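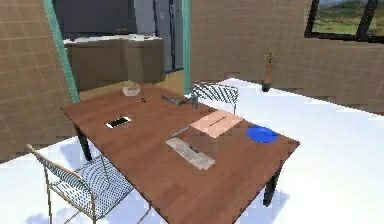 ## Table clearing in simulation: where we are (1/6)

Hiltadero is our test set for household chores. The task in this thread is clearing a dining table: glass bowl, bottle, phone, blue plate, plus a few flat things. Everything is rendered, kitchen included.

**2/6**
The policy was trained on 3000 simulated episodes. We then ran 250 test episodes with new object positions. A run passes only if every item ends up in the right place and nothing is dropped.

**3/6**
It passed 19 of them. Most single picks are fine. The trouble is stringing them together - one bad grasp early on and the rest of the plan is stale.

**4/6**
Worst item by far: the peach card. A thin sheet flat on wood gives the fingers no edge to get under. Sliding it to the table edge works, if the chair is clear of that side. The thin rod tends to roll.

**5/6**
Clear glass is the next problem. Luminița Bratu reran the bowl and bottle with perfect depth and the grasp errors mostly went away, so that part is sensing.

**6/6**
Can a machine clear your table yet? Ours can't. Nelu Vasiliu is redoing the card pick for June. Per-item logs go up with that run.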